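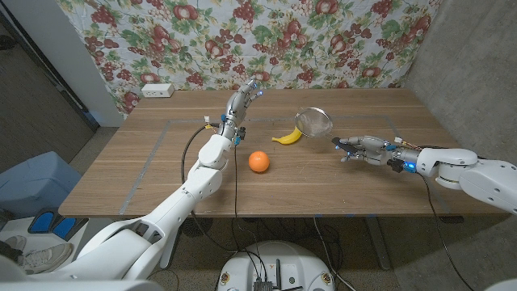
Ticket 936: Dividend reinvestment orders not matched to holdings
Product: Gosus portfolio ledger
Raised by: Kerstin Fagerlund, Falham
Assigned to: Vilgot Lindqvist
Priority: 2
Status: Resolved

Description
After the August dividend run, reinvestment orders for the Lundgren share class were booked as cash. The units do not appear in the holdings view. Valuations for the affected accounts are understated by the value of the missing units. Cash balances are overstated by the same amount. Other share classes are correct.

Steps to reproduce
Open any account holding Lundgren accumulation units with reinvestment switched on. Run the holdings report for the day after the payment date. Compare the unit total with the registrar file.
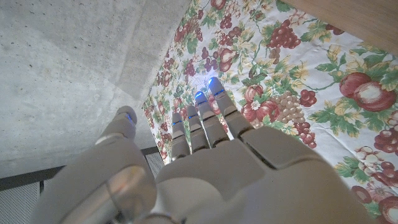

The registrar file shows the new units at six decimal places. The ledger shows the old total and a cash line with the code DIV-C. It should be DIV-R.

Log

09:40 Vilgot Lindqvist
Confirmed on the test copy. The import log has no errors. Please attach the registrar file as received, before it is opened in a spreadsheet.

10:25 Kerstin Fagerlund
File attached. It has 4,000 rows. We have not changed the import template on our side.

11:10 Vilgot Lindqvist
The registrar has added a column after the fund code. The template reads by position, so the reinvestment flag is now taken from the wrong column. It comes through blank, and blank defaults to cash. The other share classes arrive in a separate file with the old layout.
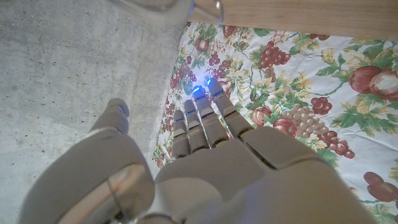

Workaround
1. Suspend the overnight import for Lundgren.
2. Reverse all DIV-C lines from the August run using batch reversal. Do not delete them.
3. Load template version 6, which reads columns by header name.
4. Re-import the file and rerun valuations.

14:05 Kerstin Fagerlund
Steps 1 to 4 done. Units now agree with the registrar except for one account, Prikitz, which is out by a fraction of a unit.
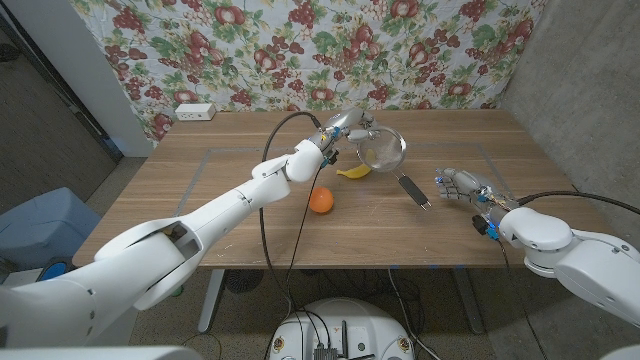
The difference was there before the dividend run, so I do not think it belongs to this ticket.

14:30 Vilgot Lindqvist
Agreed. It is a rounding difference from an earlier transfer. Passed to Torunn Amundsen under a separate ticket. Overnight import switched back on.

Resolution
Template replaced. Blank reinvestment flags now stop the import with an error. Closed with the agreement of the reporter.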